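Every January I get the urge to fix my mouse settings, and every January I have forgotten where they live. So I finally wrote the steps down. They take 11 minutes if you don't stop to change your wallpaper, and most of an afternoon if you do.

## Before you start

Close anything you care about. You'll be clicking wildly for a bit, and the last time I did this with a spreadsheet open I sorted 1,248 rows of stock for the Trinstead shop by the color of the packaging.

Write down your current settings, too. Yes, on paper. You will hate at least one of the new ones, and by then you won't remember what the slider used to say.

## 1. Set the speed first

Open your system settings and find the mouse page. On some machines it hides under "Devices," and on others under "Accessibility," presumably so you get some exercise.

Put the pointer in the bottom left corner of the screen. Now move it to the top right in one comfortable sweep, with your elbow staying where it is. If you had to pick up the mouse and put it down again, raise the speed one notch. If the pointer slammed into the far edge like a bird into a patio door, lower it one notch. Repeat until bored.

## 2. Turn off acceleration, maybe

Acceleration makes the pointer travel farther when you move your hand faster. Some people love it. Those people can skip to step 3.

Everybody else should look for "Enhance pointer precision" or something equally flattering and switch it off. Give it 5 days before you switch it back on. Your hand needs time to sulk.
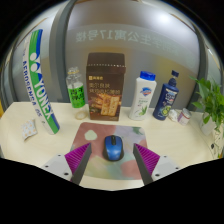
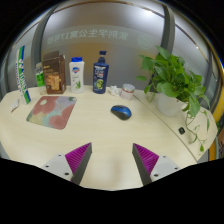

*Adugna*

## 3. Slow down the scroll wheel

Three lines per notch is fine for reading. If you spend your day in long documents, try five. I once tried 200, out of curiosity, and visited the end of every file I owned.

## 4. Fix the double-click

There's usually a little folder or box to test this on. Set the slider so a lazy double-click opens it and two separate clicks don't. Test it when you're tired, since that's when you rename files by accident.

## 5. Clean the thing

If the pointer still jitters after all that, turn the mouse over. A hair across the sensor will undo everything in steps 1 through 4. Switch it off, wipe the underside with a dry cloth, and pick the lint off the feet with a toothpick. Then wipe the pad. Cloth pads can usually be washed by hand in cool water with a drop of dish soap, then left flat overnight. Don't use the dryer. I have a pad shaped like a potato chip if you'd like to see why.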